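# Putting a laptop into its sleeve (and getting it out again) without scuffing anything

I've had laptops of one kind or another for a long time, and for most of those years I shoved them into their sleeves the way you'd shove a pillow into a pillowcase. It works, more or less, until the day you notice a line of fine scratches along one edge of the lid and start wondering where they came from. In my case they came from the zipper. So this page is the long version of what I do now, written for my sister-in-law, who asked for the short version and should have known better.

The whole thing takes less than a minute once you have the habit. You'll want a clear table, a dry cloth and your sleeve. Any brand of sleeve will do — I've used an Urnalo for a couple of years, and before that a Stesar that finally gave out at one corner, and the steps were the same for both.

## Before you start

Shut the laptop down, or at least let it go to sleep properly. Closing the lid usually does that, but give it a moment, and if you can still hear a fan, wait until you can't. A padded sleeve holds heat very nicely, and a computer that wakes up in there will get hotter than you'd like.

Unplug everything. I mean the charger, of course, but also those tiny wireless receivers for a mouse, which stick out just far enough to catch on fabric and bend. I keep mine in an old mint tin with the spare one.

Then wipe things down. Run the cloth over the lid and the underside, and over the part of the table you plan to use. Crumbs are the real enemy here! A bit of toast doesn't look like much, but slide a metal case across it with a little weight on top and you'll hear it.

## Step 1: Lay out the sleeve

Put the sleeve flat on the table with the zipper open the whole way, all the way around the corners if yours goes that far. Stopping short is the mistake I made for years. The last bit of closed zipper narrows the mouth just when the widest part of the laptop is trying to get through.

If your sleeve has handles, fold them back out of the way so they aren't trapped underneath making a lump. Reach inside with your hand, too, and feel along the bottom seam. You may find a pen cap in there, or a receipt, or (once, for me) a single earring I'd given up on.

## Step 2: Line up the laptop

Close the lid and set the laptop down next to the sleeve, with one of its edges facing the opening. I like the hinge edge to go in first. It's the sturdiest side, and it means that when I take the laptop out later, the front edge is the one that comes toward my hand.

Neither one has to be square with the table. What matters is that they're square with each other, so if the sleeve is lying on a slant, turn the laptop to the same slant.
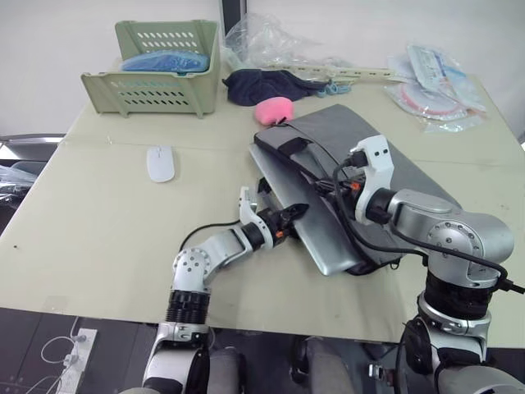
**Should the laptop go in lid up or lid down?**

Lid up is the better choice for most sleeves, and the rubber feet are the reason. They sit against the lower lining, where they grip a little and keep the laptop from drifting back out while you close the zipper. If your sleeve has a pocket on one face, keep the lid away from that side, so a charger or a set of keys isn't pressing on the screen.

## Step 3: Ease it in

Hold the top layer of the sleeve open with one hand and guide the laptop with the other. Start with one corner, get it just past the edge, then bring the second corner in to join it. Going in corner by corner feels fussy for the first week and then you stop noticing.

Now hold the edge of the sleeve still and slide the laptop in a few inches at a time. If it stops, don't push. Back it out a little, smooth the lining with your fingers and try again. Nine times out of ten the lining has bunched up ahead of the laptop, and pushing only packs it tighter.

For a really snug sleeve, try it the other way around: keep the laptop still and draw the fabric over it, a little on the left, a little on the right, like putting a sock on a small child. My Stesar was so tight when it was new that this was the only method that worked.

## Step 4: Close the zipper

Press the laptop gently toward the closed end until you feel it meet the seam. Tuck any lining back inside, pinch the two sides of the opening together just ahead of the zipper pull, and close it slowly. The corners are where teeth meet metal, so slip a finger between the zipper and the laptop as you go around. Some sleeves have a padded strip inside the zipper to do this job for you, and I'd look for one if you're shopping.

## Taking it out again

Coming out is mostly the same steps backward, though people tend to hurry it. I do this every morning at the long table by the wall, and I've learned to set the sleeve down flat before I touch the zipper. Opening it while it's dangling from one hand is how a laptop ends up on the floor.

Open the zipper fully, hold the closed end of the sleeve, and draw the laptop out level with the table. Set it down in front of you and put the empty sleeve off to the side, flat, with room for your mouse and your coffee (the coffee goes on the far side, please).
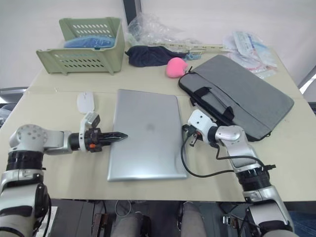 I used to toss the sleeve on the floor by my chair, and then I'd wonder how grit got into it. Leaving it on the table costs you a little elbow room, but the lining stays clean and it's right there when you pack up. If the table is small, hang the sleeve over the back of the chair with the opening facing down.

## Looking after the sleeve

Every October I turn mine as far inside out as it will go and run the vacuum over the lining with the brush attachment. Spots on the outside come off with a damp cloth and a drop of dish soap. Let it dry completely, overnight if you can, before anything goes back in.

A stiff zipper can be helped along with a plain pencil: rub the point along the teeth, work the pull back and forth a few times, then wipe off the extra so it doesn't end up on your laptop. I got 4 more years out of a Brelton sleeve that way, and the zipper outlived the padding.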